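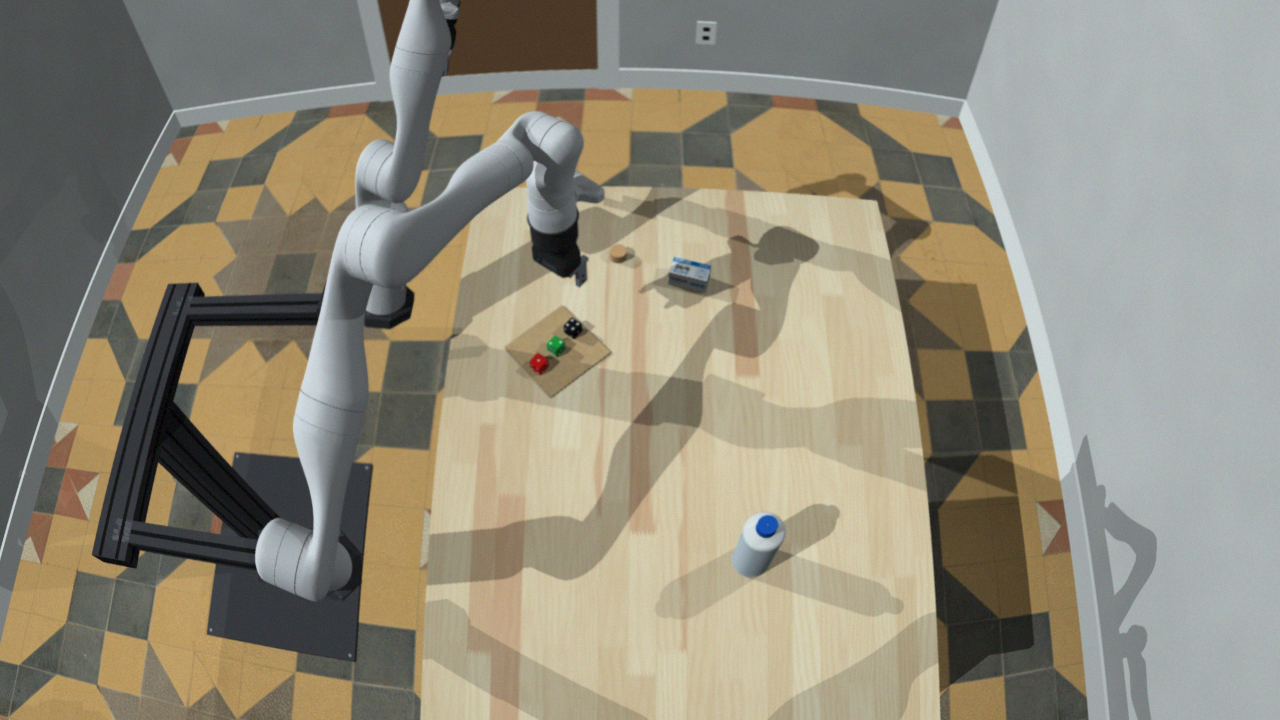

*Simulated bench cell with two arms, as set up for the Mondance practice guide.*

**Bullex publishes plain-language rules for testing shared robot workspaces in simulation**

SUTAVBY, August. Bullex today released the Mondance guide, a free set of good-practice rules for teams that try out robot cells in software before anyone bolts down a base plate. It runs to 70 pages, down from a first draft of 498, and the editors would like some credit for the difference.

The guide has 10 rules. Rule one asks teams to write down what each arm is allowed to reach. Rule two asks them to do it before the demo.

"Most of the near misses I review began with the sentence 'it was fine in the simulator,'" said Kerstin Amundsen, lead author of the guide. "We would like people to say what 'fine' meant, and to put a date next to it." 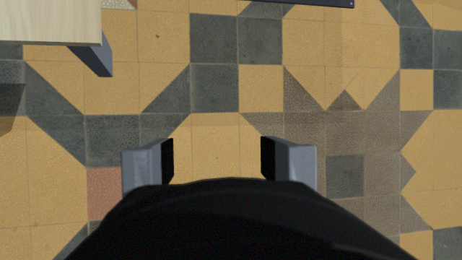 Gripper checks get the longest chapter. Under Mondance, a team records the fully open and fully closed positions before any object is brought into the test, then repeats the check from the gripper's own viewpoint. Open fingers with nothing between them make a dull picture, and the guide wants one on file anyway. It also wants floor shadows left switched on, even where they turn good yellow tile a muddy color, so that vision software gets its complaints in early.

Ortner, an integrator that tried the draft rules, ran 1000 simulated cycles under them. "We found two faults in our cell and eleven in our paperwork," said Anathi Zwane, who manages safety reviews at Ortner. "I've asked for the second number to be left out of the press release."

The Mondance guide can be downloaded from the Bullex website. Comments on the rules are welcome through the form on the same page, which has a word limit.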